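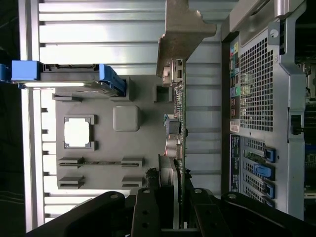
6 加装硬盘与设置夜间备份

本章适用于办公室里兼作文件服务器的Heltier立式主机。内容包括加装第二块硬盘、在Berovach备份程序中建立任务，以及恢复文件的方法。首次开机和网络接入见第4章，用户账户见第5章。

6.1 准备工作

需要的物品：
十字螺丝刀一把
3.5英寸硬盘一块，容量不小于现有数据盘
SATA数据线一根（主机附件袋内有一根备用线）
管理员账户的密码

加装硬盘需要停机约半小时。请提前通知使用共享文件夹的同事保存并关闭文件。仍有文件处于打开状态时，系统会在关机前显示占用者的名单。

注意：不要使用从其他主机拆下的旧硬盘作备份盘。初始化会清除盘上的全部内容，清除后无法恢复。

6.2 关机与打开机箱

1. 用管理员账户登录，选择“系统”>“关机”。电源指示灯熄灭后再进行下一步。
2. 将电源背面的开关拨到“O”，拔下电源线。
3. 按住前面板的电源按钮五秒，放掉残余电量。
4. 拔下网线和其他外接线缆。如线缆较多，先贴上标签。
5. 把机箱侧放在平稳的桌面上，可拆的侧板朝上。
6. 拧下侧板后缘的2颗螺丝，将侧板向后推，再向上提起。

警告：电源线未拔下时不得打开侧板。不要拆开电源盒，盒内没有用户可以维修的部件。

接触内部元件之前，用手摸一下机箱未喷漆的金属部分。地面铺有地毯的房间最好使用防静电腕带。

6.3 安装硬盘

1. 找到硬盘架上的空托架，捏住两侧卡扣将其抽出。
2. 把硬盘放入托架，接口朝向托架开口的一端，螺丝孔对准托架上的定位钉。
3. 将托架推回原位，听到卡扣声为止。
4. 把数据线一端接到硬盘，另一端接到主板上标有SATA_2的接口。接口有方向，插不进去时翻转插头，不要用力压。
5. 从电源引出的线束中找一个空闲的SATA电源插头，接到硬盘上。
6. 检查线缆是否碰到风扇叶片。过长的部分用扎带固定在机箱边框上。

如果机箱内有积灰，可趁此时用手动气吹清理。清理风扇时用手指轻轻按住扇叶，防止转动。不要使用家用吸尘器。

装回侧板，拧紧螺丝，将主机立起，接好网线，最后接电源线。

6.4 初始化备份盘

1. 开机，等待提示音响两声。加装硬盘后的首次启动比平时慢，属正常现象。
2. 在同一网络内的任意一台电脑上打开浏览器，进入管理页面。出厂设置下，主机地址的末位为196；如果在第4章中改过地址，请使用改后的地址。
3. 打开“存储”>“硬盘”。新硬盘的状态应为“未初始化”。
4. 核对型号和容量，确认选中的是新硬盘。
5. 选择“初始化为备份盘”，输入管理员密码。

初始化所需时间取决于硬盘容量。进度条走完之前可以关闭浏览器，但不能关闭主机。

说明：备份盘不会出现在普通用户的共享列表中。只有管理员和“备份操作员”组的成员可以读取。

6.5 建立备份任务

1. 在管理页面打开Berovach，选择“新建任务”。
2. 输入任务名称。名称会出现在报告邮件的标题里，建议写明部门或文件夹，例如“会计-往来账”。
3. 在“来源”中勾选要备份的共享文件夹。不要勾选“临时交换”文件夹，其中的文件每周自动清空。
4. 在“目标”中选择备份盘。
5. 设定时间。默认为凌晨两点，每天执行。如果有人上夜班，请改到文件使用较少的时段。
6. 设定保留规则。默认保留每日版本一个月，每月版本一年。
7. 填写接收报告的邮箱，保存。

保存后任务不会立即执行。需要马上得到一份完整副本时，在任务列表中点“立即运行”。第一次运行要复制全部文件，时间较长，之后每次只复制有变动的部分。

权限分配示例：
管理员：Tzu-hsuan Cheng
备份操作员：Lise Chan、Declan Wihongi
仅接收报告：Kazimiera Piątek

备份操作员可以运行任务和恢复文件，但不能删除任务，也不能修改保留规则。管理员休假前，应确认至少有一名操作员能够正常登录。

6.6 恢复文件

1. 在Berovach中打开“恢复”，选择任务。
2. 在日历上选择日期。有备份的日期以粗体显示。
3. 浏览文件夹，勾选需要的文件。
4. 选择恢复位置。默认恢复到“已恢复”文件夹，不会覆盖现有文件。
5. 点“恢复”，完成后通知文件的使用者自行核对并移回原处。

注意：选择“恢复到原位置”会覆盖同名文件。当天修改过的内容如尚未备份，将会丢失。

建议每个季度试恢复一次，选一个较大的文件和一个小文件，打开检查内容。试恢复的日期记在附录B的表格里。

6.7 常见情况

管理页面看不到新硬盘
关机并拔下电源线，打开侧板，检查数据线和电源插头是否插到底。仍然看不到时，换用附件袋内的备用数据线。

报告显示“部分完成”
通常是有文件在备份时处于打开状态。报告末尾列有这些文件的路径。连续几天出现同一个文件时，请联系该文件的使用者。

报告显示“空间不足”
缩短每日版本的保留时间，或更换容量更大的备份盘。不要手动删除备份盘上的文件，否则较早的版本可能无法恢复。

安装后噪声变大
先检查托架是否推到底，再检查侧板螺丝是否拧紧。硬盘发出有规律的敲击声时，应停止使用并更换。

没有收到报告邮件
检查垃圾邮件文件夹，然后在“系统”>“通知”中点“发送测试邮件”。测试邮件也收不到时，核对第4章中填写的发信服务器设置。

更换备份盘的步骤与6.2至6.4相同。换下的硬盘仍含有完整的文件副本，请锁存，或按公司规定销毁。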